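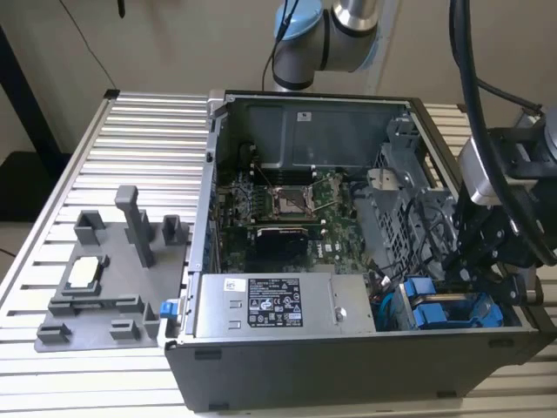 Is it worth opening up an old desktop before giving up on it?
Usually, and the price of finding out is one evening and a kitchen towel you no longer love. Old office towers were built to be serviced by people in a hurry. Most of what goes wrong with them is dust, a tired battery or a hard drive that has heard enough.

That question reaches the Rallis Street Repair Newsletter more than any other, usually from a reader with a black tower under the stairs and a spouse with views on the matter. So this month the bench column is about going in.

Unplug it first. I mention this every time and every time I get a letter. Then hold the power button down for a few seconds, lay the case on its side and take off the panel. You'll be met by a quantity of gray felt that was once carpet, cat and toast. Take it outdoors. I did my first one in the spare room in April and the curtains have never forgiven me.

With the fluff gone, look around before you touch anything. A typical tower has a big plastic shroud over the hot parts, a green board with everything plugged into it, a power supply up in a corner and a drive or two in brackets. Take a photo with your phone. You will be sure you can remember where the cables went, and you'll be wrong by the second one.

If you're going as far as the processor, have somewhere to put it. A proper holder is best and a clean egg carton will not do, whatever the man at the hardware store told you. Keep your fingers on the edges of the chip, wipe off the old thermal paste with a coffee filter and rubbing alcohol, and put back a blob the size of a pea. People online will argue about the size of the pea. Let them.

The drive is where most of us should start anyway. Swapping a spinning disk for a solid state one is the only upgrade I know that makes people call me up to say thank you. In many office machines the disk sits in a plastic carrier, often in some cheerful color, as if the designers had been allowed one treat. Squeeze the tabs, slide it out, and remember to unplug the two cables before you do the sliding.

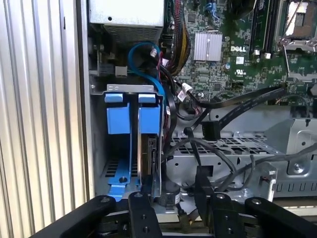 Hard drive in its blue carrier, with the power supply and its wires for neighbors.

My own patient this month, a hand-me-down from an insurance office, took 90 minutes. Of those, 11 went on looking for a screw that was stuck to the magnet on my screwdriver. It now starts up before I've sat down, and I miss the old excuse for making coffee.

The Woltik kit we lend out has the right drivers, a wrist strap and a spare tube of paste. It goes for 3 dollars a week, and there are 9 names on the list ahead of you, so be patient or buy your own screwdriver. Whoever returned it last with a butter knife in the strap pocket may collect the knife from the desk at Prarner Hall.

Next issue: printers, if I can face them.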